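Folding on the ottoman, and other small changes to washing day

I've been folding laundry in the lounge room since August. Before that I did it on the bed, which meant the pile got moved to the chair at night and back to the bed in the morning, sometimes for most of a week. The grey Fluvholm ottoman is lower than I'd like but it is flat, it is near the telly, and anything left on it gets in the way of my feet, so it gets dealt with.

Red sports gear with white trim on the grey upholstery: 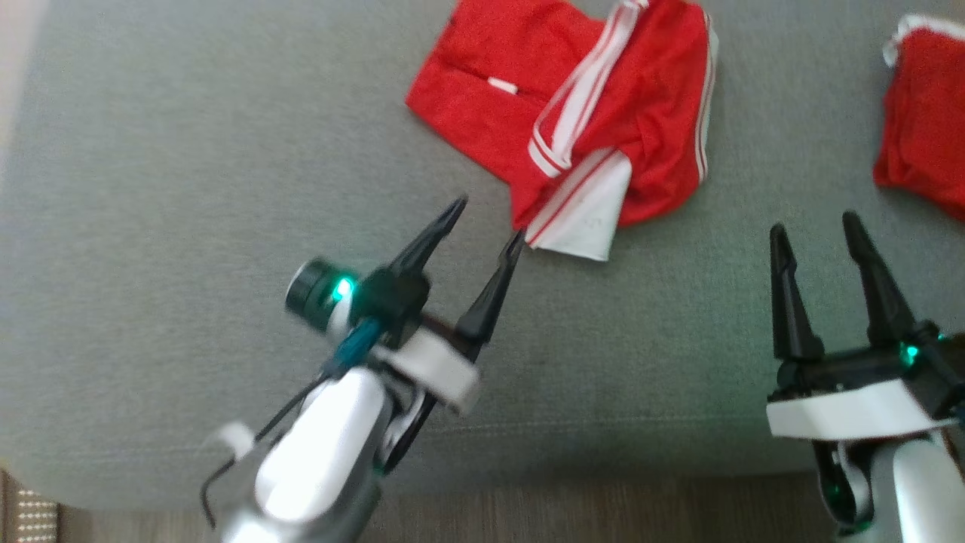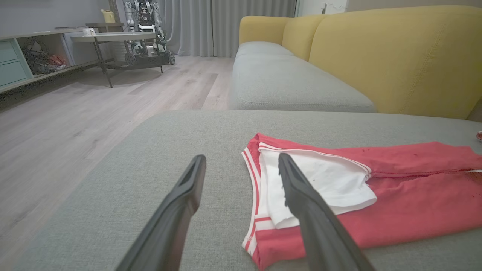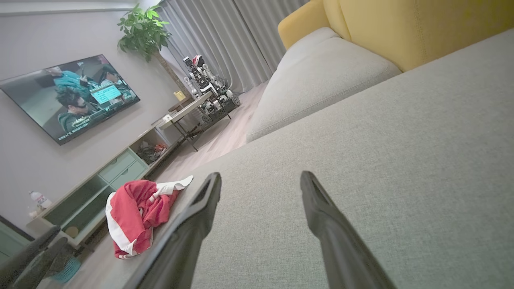
Why the sports gear goes first

I used to leave it until last. It's slippery, it won't hold a crease, and the white linings never want to lie flat. By the time I got to it I'd lost interest and it went into the drawer in a ball. Now I pull it out of the basket before anything else and do it while I still have some patience.

The way I do shorts is nothing special. Shake them out, push the lining back inside with one hand, lay them front up and match the side trims. Then one leg over the other and fold up from the hem. If the trim lines up, the rest is close enough. Drawstrings get tucked in at the waist. I tried knotting them for a while and spent more time undoing knots than I had ever spent fishing out lost strings.

Tops get folded in thirds and then in half. I don't roll them. I know people swear by rolling, but mine come unrolled as soon as somebody goes looking for the one at the bottom.

The ottoman as a table

It has a seam across the top, and I've ended up using it as a guide for lining up hems. The fabric has enough grip that a slippery pair of shorts stays where you put it, which the old coffee table never managed. The drawback is lint. Dark socks come off it looking worse than they went on, so those I do on my lap.

We bought it with the sofa, and I had doubts about the mustard backrests at the time. I wanted plain grey all over. I've come round to the colour -- it hides very little, but it cheers the room up in winter when the curtains are closed by five. The covers on the seats have been cleaned 2 times and have held up well. I used the Siveo upholstery foam both times and didn't notice any fading.

Where it all goes

The sports gear used to live in the wardrobe with everything else. I've since bought a Floseo drawer insert, 400 mm wide, and it takes the shorts on one side and the tops on the other. It came from Dudás, the homewares place near the station, and it was the last one on the shelf. I'd have liked a second for socks. They told me to try again after stocktake.

The media cabinet is the next job. Its open shelf has become the place where things get put when they don't have a place, and I have been stepping around that decision for months. My plan is to empty it onto the floor, put back only what belongs to the telly, and find a basket for whatever is left. I've measured the opening twice and written it down on two different bits of paper with two different answers, so I'll be measuring it again before I buy anything.

Sheets still get folded on the bed. The ottoman is too small for those, and the fitted ones I just bundle up and put at the back of the linen cupboard.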